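**Witeo Cell Kit: gridded work surface and practice guide for garment folding**

The Witeo kit is a table cover plus a thin book of rules, and we're very fond of both! The cover is pale green with a white grid, so sleeves and hems are easy to check against a straight line. The book is 17 pages. Folke Kvam wrote most of it at our Lirnolcombe shop, and it covers what we think every two-arm folding cell should settle before the first shift.

The rules people use most:

- Keep finished work and waiting work apart. Leave clear grid between them.
- Square the bundle to the grid before release. A small angle is fine — a sleeve hanging out is a redo.
- Route cables so they clear the gripper through its full reach.
- Anyone reaching over the grid stops the arms first. Every time.
- Log every drop, even the harmless ones.

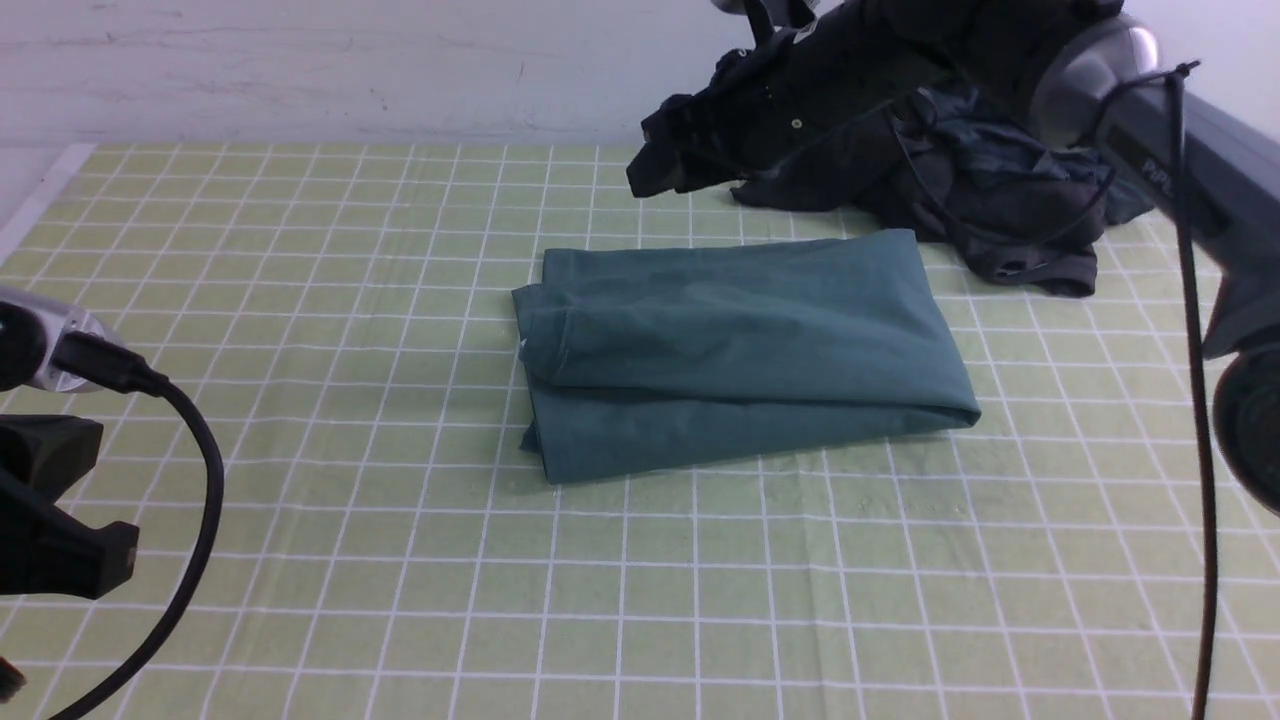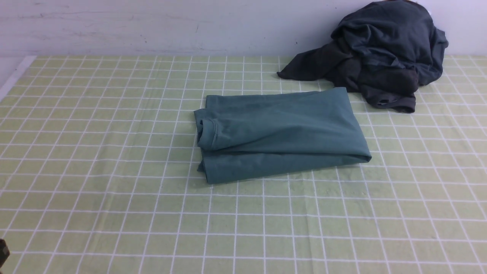

*Teal folded, dark pile behind it.*

Rule 4 gets the most mail. Amparo Gallardo runs 3 cells in Khondokar and wanted an exception for quick fixes like a flipped collar. We talked it over for almost 2000 words of email and kept the rule as it was, but her notes on restart checks were so good that they're going into the April edition (thank you, Amparo!).

**In the box**

- Grid cover
- Printed guide, plus 11 blank log sheets
- Wall card with the stop and restart steps

The guide doesn't replace your own risk assessment or the manual for your arms. Read those first, then mark up ours in pen. We love getting marked-up copies back.

Arel owners: the older cover still works with all the new rules except the corner check on page 11.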